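The Flat Things

The first gripper they had tried, the Cludow, could lift anything as long as it was fat. Bottles, mugs, an orange, a rolled-up sock: up they went, lovely, every time. Give it something thin and it scratched at the table like a hen.

Firdevs Coşkun kept the score on a sheet of paper taped to the end of the shelves. Seventy tries at a playing card with the Cludow, and one success, which Umut Işık still swore was a sneeze.

So when the Vestusside fingers came she had the box open before she had her coat off. They were black and grooved on the inside, and when she ran a thumbnail down one it purred.

"Listen to that!" she said, and did it again, and then made Umut do it.

"It's a comb," said Umut.

"It's a marvellous comb."

They fitted them to the white hand-held body, two screws a side, and Firdevs squeezed the trigger a few times just for the pleasure of it. Open, shut, open. Umut wanted to begin with the bottle, since the bottle was first on the list. Firdevs wanted the passport. They argued about this for longer than either job would have taken, and Firdevs won by already being at the table.

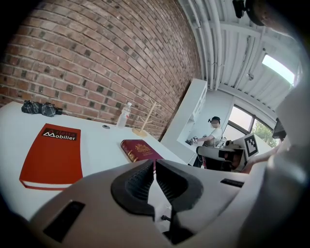
Müzeyyen Soylu

She held her breath and came in low. The little maroon cover with its gold crest lay flat on the white, as flat as a leaf after rain, and she could feel her own pulse in the handle.

"Come in from the side," Umut called.

"You're not even looking."

"I can hear you coming in from the top."

She came in from the side. The tips touched the tabletop, a tiny click that ran up into her wrist, and she closed them slowly. The cover slid. It slid a bit more. Then one edge rode up over the lower finger, as if it had been waiting to be asked, and the grooves took hold and the whole passport rose off the table and hung there, swaying.

"Umut," she said, very quietly. "Umut, Umut, Umut."

He came and crouched with his chin level with the table and looked at the daylight underneath it. Then he laughed out loud and smacked the brick wall with his palm.

"Again," he said. "Do it again. Do it badly this time."

She did it badly. She did it left-handed, and at a slant, and once with her eyes shut, and out of 40 goes it dropped the thing only when she hurried. After that came the umbrella, strap first, and the big red Mobilier book, which was far too heavy and which she tried anyway, lifting one corner an inch and whooping as it thumped back down.

By five o'clock the sheet on the shelves was full and Umut was hunting for a clean one.

"We haven't done the bottle," he said.

"Oh, the bottle," said Firdevs, and squeezed the trigger, and went looking through her pockets for a bus ticket.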